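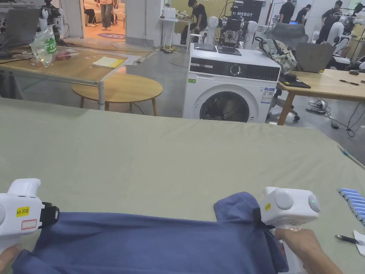
Imprimer | Envoyer par courriel

3.2. Entretien domestique et durée d'usage des textiles

L'étude de la durée d'usage des textiles a longtemps privilégié les propriétés de la fibre et la qualité de confection. Les pratiques d'entretien, pour leur part, restent documentées de manière inégale, en particulier pour le linge de maison, dont l'achat est rarement daté par les ménages. L'enquête Keltadik a retenu 35 foyers, suivis au moyen d'un carnet de lavage et de deux entretiens semi-directifs, l'un à l'entrée dans le dispositif, l'autre en janvier.

Les carnets font apparaître un écart constant entre la règle énoncée et la pratique consignée. La température de 30 °C est citée comme norme pour les vêtements de couleur, mais elle cède devant des considérations d'organisation -- machine à compléter, lessive du soir, retour d'un enfant -- que les répondants ne mentionnent pas spontanément lors du premier entretien. Silviu Bratu avait relevé une difficulté analogue à propos du séchage, les réponses déclaratives portant sur l'équipement possédé plus que sur son emploi effectif.

Le pliage et le rangement occupent une place intermédiaire. Ils sont peu usants en eux-mêmes, mais ils déterminent l'ordre de rotation des pièces. Une couverture crème et un tissu bleu plié, comme ceux de la figure 2, relèvent dans notre grille de deux catégories distinctes, le linge de lit étant codé séparément des autres textiles quelle que soit leur proximité au moment du rangement.

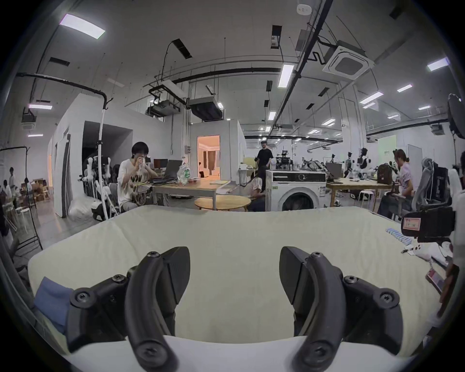
Figure 2. Couverture et tissu plié.

Cette séparation a une incidence sur le calcul de la fréquence d'usage. Dans presque 4 foyers sur dix, les pièces propres sont replacées au sommet de la pile et reprises en premier, de sorte qu'une partie du stock ne circule plus. L'usure se concentre alors sur un petit nombre d'articles, remplacés avant que les autres aient servi. Le codage proposé par Hiếu Cù, fondé sur le rang de la pièce dans la pile, a permis d'isoler cet effet de celui du lavage.

Deux réserves doivent être formulées. Le suivi n'a duré que 4 mois et ne couvre pas l'ensemble du cycle saisonnier; les couvertures y sont donc sous-représentées. Par ailleurs, les foyers recrutés par l'intermédiaire de l'association Rullel disposaient tous d'un lave-linge individuel. L'extension aux usagers de laveries fait l'objet de la section 3.3.

Rechercher dans la revue Mots-clés Auteur OK

Contact | © Cahiers Curnex, tous droits réservés | Haut de page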